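3.2 Collection of demonstrations

All demonstrations were given by remote control. The operator sat in a second room and moved a hand-held controller, and the arm followed the motion of the hand at a reduced scale. We first tried guiding the arm directly by hand, as in the earlier Dranow study, but the operator's own arm often blocked the wrist camera, and the recordings were difficult to use for training. Remote control was slower to learn – our operators needed 30 minutes of practice before their first recorded trial – but the images stayed clean.

We collected 276 demonstrations in three furnished rooms of the Callen building. Each demonstration was limited to 60 seconds. If the operator did not finish within this time, the trial was stopped and marked as incomplete, but it was kept in the set. The operator saw only the wrist view during the trial, the same view which is later given to the policy. We consider this choice important, since an operator who can look at the room directly will use information that the policy never receives.

The rooms were not prepared for the robot. Furniture and cables stayed where the users of the rooms had left them, and we did not control the daylight. Figure 4 gives a wrist view with the fingers closed, near a wall with two wall plates and a side table.
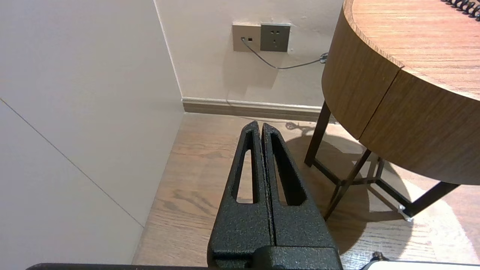
Figure 4. Wrist view in one of the furnished rooms. Fingers closed; sunlight and table shadow on the floor at right.

Strong shadows were a difficulty for the depth estimate, and operators reported that they moved more slowly when a table leg was close to the fingers. Hanneke Prins reviewed all the recordings and corrected the start and end labels by hand.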